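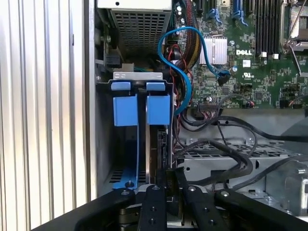
Wrist-camera policy fails on blue latches in Dell chassis: how should the result be reported?

Posted by Hyun-seo Na

Our laboratory is evaluating a learned policy for server disassembly under the Delaunay project. The policy was trained on 3,132 teleoperated episodes and receives the wrist view only. On a held-out set of 300 trials, it released the drive-carrier latch in 71 percent of attempts. Most failures occur when the fingers hide the latch during the final approach. A reviewer has asked whether the figure reflects perception or control. We would appreciate guidance on separating the two without collecting a full second dataset.

Wusora

The usual procedure is to replay the failed trials with the latch position supplied from a fixture measurement, leaving the controller unchanged. If success rises sharply, the loss is in perception. We followed this method on a cable-unplugging task and needed about 600 additional trials before the intervals were narrow enough to publish. Please also report the approach angle for each trial. Loose cables near the drive cage will alter contact, and an average over all angles conceals this.

Two further points should be stated in the paper: whether the held-out trials used a chassis seen in training, and whether a trial was stopped after the first missed grasp - reviewers will ask about both.

Bravine

Add a second camera. Ours is fixed overhead and the problem went away.

Sosex

The preceding reply does not address the reviewer's concern, as a second view changes the system under test. I would support the replay method, with one caution. The blue parts are similar in color to the SATA cable, and a policy may respond to color alone. Covering the latches with gray tape for a small subset of trials would test this at little cost.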